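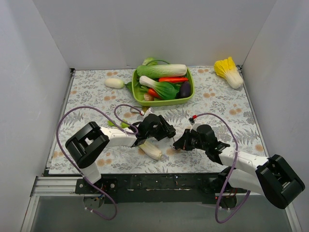

Two-arm tabletop cell with a basket of vegetables at the far centre. The left purple cable is tied near its lower end.

Batside Code

The Batside Code is a set of good-practice rules for small robot cells in which two arms share one tabletop. It covers the layout of the work surface, the routing of cables, the handling of loose objects and the daily checks made before power is switched on. The code takes its name from Batside, the workshop where the first version was drafted, and is kept up to date by the Geltcombe group of laboratories. The current edition came into use on 4 July 2023.

The code is voluntary. It sits underneath the law and the formal safety standards for industrial and collaborative robots, and it says so on its first page. Where a formal standard asks for more, the formal standard wins. What the code adds is a great deal of practical bench knowledge that had never been gathered in one place, and it makes surprisingly good reading!

Background

Early two-arm cells at Geltcombe were built by separate teams, each with its own habits. One team tied its cables every hand's width, another let them hang free, and a third ran them through a sleeve that had to be cut open for every repair. In March of the drafting year the teams pooled their fault logs, which held 1674 entries. Cable trouble made up 723 of them, easily the largest group, and so the cable section became the longest part of the code. It still is.

A second set of logs came from Proltari, a neighbouring project working on the sorting of fruit and vegetables. Its 1289 entries were mostly about dropped, squashed or wrongly gripped items, and they shaped the rules on objects.

Cables

The main rule is known as "slack above, ties below". A cable should leave its connector in an open curve, clear the elbow with room to spare through the whole range of movement, and be tied down only where the arm does not bend. Wide arcs over an elbow look untidy to visitors but are allowed, and even encouraged, provided that the arc cannot reach the other arm's gripper.

Hanging loops below the front of the table are treated separately. They are permitted if they stay clear of knees, chair backs and drawers. A loop that can catch on a passing person must be shortened or guarded before the cell is used.

Cables of one colour may be used on both arms, but each end must then be labelled. The labelling rule was hotly argued over and is one of the few to have been rewritten in every edition.

Shared space

Two arms mounted on the same edge can reach the same spot, and that is what makes these cells so useful: one gripper can hold while the other works, or an item can be passed across. It is also where most of the risk to the equipment lies. The code divides the table into a left zone, a right zone and a meeting zone. Only one arm may enter the meeting zone at full speed. If both are inside it, each must slow to no more than 200 millimetres per second, measured at the gripper.

When grippers are brought close together on purpose, the approach must first be run with the table clear. Anything standing on top of a gripper, such as a mount or a connector, counts as part of the gripper when clearances are worked out. New users often forget this, and the code repeats it in four places.

Table and walls

The surface may be plain or patterned. Patterned coverings, including floral and leafy prints, are welcomed for vision work because a system that copes only with a bare white table has not learned very much. The covering must lie flat. Plain walls at the back and sides are recommended, in a matt finish where possible, and fixings at the corners should not stick up into the working area.

Objects

Objects are chosen to vary in length, stiffness and shape. Vegetables are a long-standing favourite: a radish, an aubergine and a leafy cabbage ask three quite different things of a gripper, and leaves in particular hide whatever lies beneath them. Baskets may be filled above the rim. Long items may lie loose on the table, but none may be left where it could roll off the front edge.

Real produce is to be replaced as soon as it softens, and replicas are to be wiped down weekly. A session record should state which kind was used.

Daily check

The check is done with the power off, in this order: mounting bolts, base wiring, ties, connectors, gripper fingers, table covering. It is signed by the person who will run the cell. A later addition, called the Simon check after the test program it uses, moves each arm slowly through its full reach while the operator watches the cables and keeps one hand on the stop button.

Use outside Geltcombe

Several teaching workshops have taken up the code in shortened form, usually keeping the cable rules and the daily check whole. Changes are proposed in writing and tried on a working cell before they are accepted. A section on three-arm cells is in draft.

See also: Cable management; Collaborative robot; Gripper; Workspace (robotics)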